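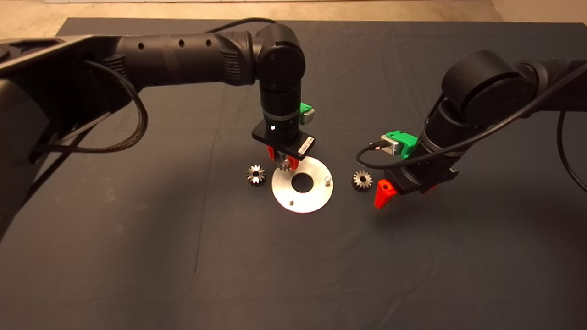 Zwei schwarze Roboterarme über dunkelgrauem Stoff, dazwischen Metallteile

1/ Gestern Abend war ich in »Butari« von der Gruppe Tillura, Regie Teófilo Villanueva. Auf dem Plakat steht »das meistdiskutierte Stück der Spielzeit«. Ich habe im Foyer drei Leute gefragt, wer da diskutiert. Eine sagte: na ja, das Plakat.

2/ Vorweg, damit sich keiner die Mühe machen muss: Ich habe meine Karte selbst bezahlt, ich kenne niemanden im Ensemble, und ich mag langes Theater. Ich habe schon Nächte auf Klappstühlen verbracht, die ich nicht missen will.

3/ »Butari« dauert laut Programmzettel 131 Minuten, ohne Pause. Das ist eine seltsam genaue Angabe für einen Abend, der »sich jedes Mal neu aus dem Raum heraus ereignet«. Entweder er ereignet sich, oder er ist durchgetaktet. Beides auf derselben Seite finde ich mutig.

4/ Worum geht es? Eine Frau kommt in ein Dorf zurück und soll dort das Haus ihrer Großmutter verkaufen. Der Käufer ist ihr Bruder, aber das weiß sie bis kurz vor Schluss nicht. Guter Stoff. Die ersten zwanzig Minuten dachte ich wirklich, das wird was.

5/ Dann kommen die Partizipationsteile. Das Publikum wird in »Erben« und »Gläubiger« aufgeteilt, über farbige Bänder am Handgelenk. Ich war Gläubiger. Ich habe bis zum Ende keinen einzigen Moment erlebt, in dem das einen Unterschied gemacht hätte.

6/ Doch, einen. Die Erben durften früher an die Garderobe.

7/ Es gibt auch eine Abstimmung: Soll das Haus verkauft werden oder nicht? Man hält eine Karte hoch. An meinem Abend war die Mehrheit klar dagegen, das konnte jeder im Saal sehen. Die Spielleiterin sagte: »Sie haben entschieden. Es wird verkauft.«

8/ Das kann man natürlich als Kommentar auf Scheinbeteiligung lesen. So hat es mir jemand neben mir auch erklärt, sehr geduldig. Ich frage mich nur, warum das Programmheft dann vier Absätze lang von »echter Verfügungsgewalt des Publikums« spricht und kein Wort in diese Richtung verliert.

9/ Zum Programmheft überhaupt. Es kostet extra. Es enthält eine Biografie von Villanueva, die länger ist als die Inhaltsangabe. Gegründet, geleitet, ausgezeichnet, eingeladen, weitergezogen. Über das Stück erfahre ich darin, dass es »Fragen stellt«.

10/ Welche Fragen? Ich hätte gern mal eine gelesen. Eine einzige, mit Fragezeichen hinten dran.

11/ In der Biografie steht auch der Benavides-Preis. Ich habe nachgesehen, weil ich den nicht kannte. Vergeben wird er vom selben Produktionshaus, das »Butari« mitfinanziert. Das ist nicht verboten. Man könnte es aber dazuschreiben, zwei Wörter in Klammern würden reichen.

12/ Gespielt wird im Hatico, der umgebauten Halle hinter dem Güterbahnhof. Schöner Raum, miserable Akustik. Das wissen alle, die dort arbeiten. Wer hinten links sitzt, hört vom Monolog der Schwester die Konsonanten und muss sich den Rest denken.

13/ Der Saal fasst 200 Leute. In der Presseeinladung hieß es »vor ausverkauftem Haus«. Ich saß in Reihe acht, und neben mir lag mein Mantel auf einem eigenen Platz, sehr bequem. Der Mantel meiner Begleitung hatte ebenfalls einen.

14/ Auf Nachfrage an der Kasse: Ausverkauft heiße, dass alle Karten »vergeben« seien, also auch Kontingente für Partner, Sponsoren, Schulen. Ob die kommen, sei eine andere Sache. Gut, dann wissen wir das jetzt.
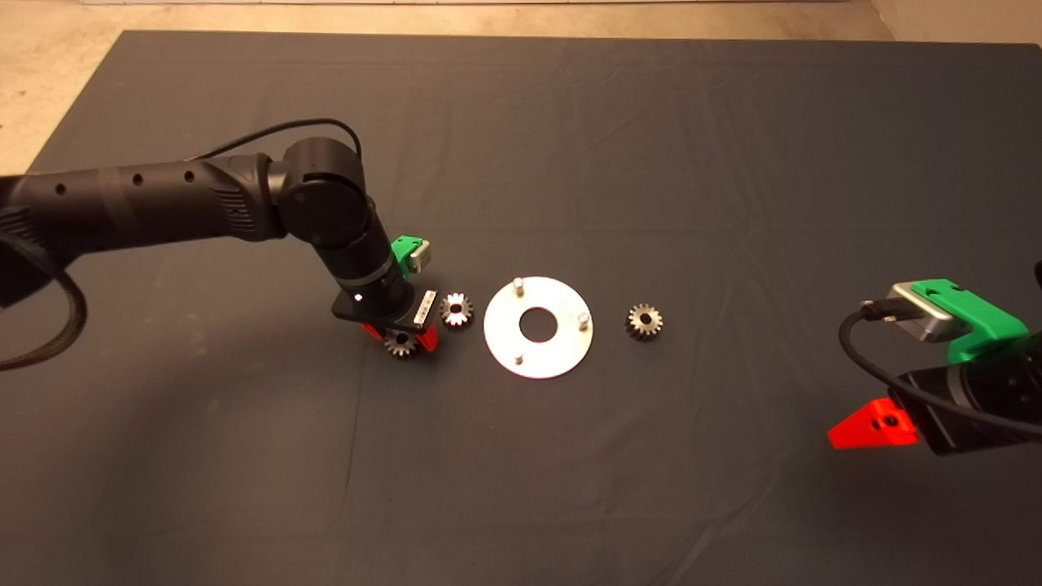 Schwarzer Arm mit grüner Kamerahalterung und rotem Greiffinger

15/ Jetzt zum Lob, das gibt es nämlich auch. Die Szene am Küchentisch. Sie streiten zwanzig Minuten lang über einen Topf, den keiner von beiden haben will. Kein Video, kein Mikroport, keine Bänder. Zwei Leute, ein Tisch, und der ganze Verkauf steckt drin.

16/ In dieser Szene hat im Saal keiner gehustet. Ich schaue auf so was. Bei der Abstimmung haben alle gehustet.

17/ Deshalb ärgert mich der Abend mehr, als wenn er einfach schlecht wäre. Villanueva kann das. Er kann Menschen so hinstellen, dass man nicht wegsehen will. Warum vertraut er dem so wenig, dass nach jeder starken Szene jemand kommen und uns zum Aufstehen auffordern muss?

18/ Aufstehen mussten wir übrigens viermal. Beim dritten Mal ist der Herr vor mir sitzen geblieben. Eine Darstellerin hat sich zu ihm gehockt und ihn leise gefragt, ob er »Widerstand leisten« wolle. Er sagte: Knie.

19/ Zum Nachgespräch. Moderiert von der Dramaturgie des Hauses, auf dem Podium Villanueva und zwei aus dem Ensemble. Die erste Frage kam aus der ersten Reihe und lautete sinngemäß, wie er es geschafft habe, ein so radikales Werk zu schaffen. Danach war die Luft raus.

20/ Ich habe mich dann gemeldet und nach der Abstimmung gefragt. Ob sie je anders ausgeht. Villanueva: »Sie geht jedes Mal anders aus, weil jedes Mal andere Menschen da sind.« Das war die ganze Antwort. Freundlich vorgetragen, das muss ich sagen.

21/ Eine Bekannte war in der zweiten Vorstellung, ich gestern in einer der späteren. Bei ihr wurde verkauft. Bei mir wurde verkauft. 2 Abende sind keine Statistik, klar. Wer einen gesehen hat, an dem das Haus stehen bleibt: bitte melden, ich nehme dann alles zurück und lösche Post 7.

22/ Kurz zum Geld, weil die Frage sowieso kommt. Das Projekt wurde im Juli mit einem »Publikumsrat« angekündigt, der die Proben begleiten sollte. 500 Menschen hätten sich dafür interessiert, stand im Newsletter. Wie viele davon je bei einer Probe waren, stand nirgends.

23/ Ich habe dem Haus deswegen geschrieben. Antwort: Der Rat sei »in eine digitale Form überführt worden«. Ich habe zurückgefragt, was das heißt. Es heißt, es gab eine Mailadresse, an die man Eindrücke schicken konnte.

24/ Mir ist schon bewusst, dass freie Gruppen solche Wörter in Anträge schreiben müssen. Teilhabe, Öffnung, Stadtgesellschaft. Ich habe selbst solche Anträge geschrieben und mich dabei geschämt. Aber irgendwann muss doch jemand prüfen, was von den Wörtern am Abend übrig ist. Die Presse tut es jedenfalls kaum.

25/ Apropos. Die Kritik in der Stadtzeitung nannte den Abend »verstörend«. Der Kollege ist, das habe ich gesehen, nach der dritten Aufforderung zum Aufstehen gegangen, und zwar gleich bis zum Ausgang. Im Text kommt trotzdem der Schluss vor. Er entspricht fast wörtlich der Inhaltsangabe im Pressetext.

26/ Der Schluss ist nämlich anders. Im Pressetext übergibt der Bruder den Schlüssel. Auf der Bühne legt er ihn auf den Boden und geht, und sie hebt ihn nicht auf. Das ist ein erheblicher Unterschied und meiner Meinung nach die beste Entscheidung des ganzen Abends.

27/ Weil schon zwei danach gefragt haben: Nein, ich finde Mitmachtheater nicht grundsätzlich falsch. Ich war mal in einem Stück, in dem wir eine Stunde lang Bohnen sortieren mussten, und das hatte Folgen für die Handlung. Wer schlampig sortiert hat, bekam es im zweiten Teil zurück. So geht es auch.

28/ Und nein, ich rate nicht ab. Geht hin, setzt euch vorne rechts, da hört man alles. Lasst das Programmheft liegen. Nehmt das Band, das man euch gibt, und erwartet nichts davon.

29/ Letzte Vorstellung ist am 30.12.21 im Hatico. Ob danach eine Wiederaufnahme kommt, konnte mir keiner sagen. Auf der Seite der Gruppe steht »Tournee in Planung«, aber das stand beim Vorgängerstück auch, und das habe ich nirgends mehr angekündigt gesehen.

30/ Nachtrag: Jemand von Tillura hat mir eben geschrieben, die Abstimmung sei »dramaturgisch offen«. Ich habe gefragt, ob es einen geprobten Schluss gibt, in dem nicht verkauft wird. Bisher keine Antwort. Ich trage sie hier nach, wenn sie kommt.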